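Opinion > Town Life > Downtown Druvthorpe

Keep the Columns on the Old Savings Bank

The town of Druvthorpe is deciding what to do with the front of the old savings bank on Urrego Street. The building has been empty for six years. A developer wants to turn it into apartments with a store at street level, and the plan takes down the porch and its columns and puts a flat glass front in their place. I think the apartments are a good idea. I think taking down the columns is a mistake, and I would like to explain why before the vote.

The bank was built 105 years ago. It was never a great building. The architect worked from a pattern book, and there are banks much like it in half the county seats of this state. People who want it torn down bring this up as if it settles the matter. Most of what we like about older streets was ordinary when it was built. The shoe store, the feed store and the hotel were ordinary too, and we lost all three before I turned 40. What stands on those lots now is parking.

The main argument against the columns is money. The developer's report says repairing the porch would cost more than 20 percent of the budget for the whole exterior. I have read the report, which is at the town hall for anyone who asks. The number includes full replacement of the porch roof, new steps and new drains. The roof and the drains have to be dealt with whether the columns stay or go, so charging all of that work to the columns makes them look far more expensive than they are. I asked for the figures to be split out at the July meeting and was told it would be looked into. I haven't heard back.

The second argument is that columns are fake. They were put on banks to make depositors feel safe, the reasoning goes, and a modern building should be plain about what it is. I have some sympathy for this. A bank porch is a kind of advertising. But it is also a place to stand when it rains, and it has been one for three generations. I waited there for the Prernstead bus all through high school. Glass fronts don't give you anywhere to wait. You are either inside the store or out on the sidewalk.

Marleny Cuervo, who owns the bakery across the street, made a point at the meeting that I thought deserved more attention than it got. She said that customers give directions by the bank. They tell people to park by the columns or meet at the columns. A street needs a few things that can be described in one word over the phone, and Urrego Street is down to one.

A plain shaft can do a lot of work. Ours have no carving except at the very top, and most people never look up that far. What they notice is the width, the smooth curve and the way one side goes gray while the other stays bright.
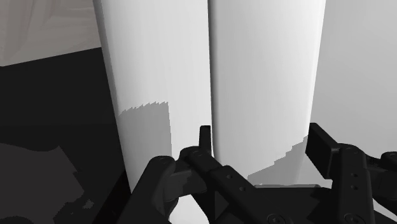
Page last changed: 8 October 2019

There is a middle course, and the town should take it. Skukar, which is smaller than we are and has less money, kept the porch on its old post office and let the owner do what he liked behind it. The doors were widened, a ramp was added on one side, and the windows were replaced with larger ones. It looks a little odd from the parking lot. From the street it looks fine, and there are tenants upstairs.

The same could be done here. The developer would still get all of the apartments in the plan, because none of them depend on the space the porch takes up. The store would lose some window area. I don't consider that a serious loss for a store that doesn't have a tenant yet.

I would ask the council to put off the vote by one meeting, get the porch costs broken out line by line, and ask the developer to draw the version with the columns left in. If the honest number is still too high, I will say so in this space. Written comments can be left at the front desk of the town hall until noon on the day of the vote.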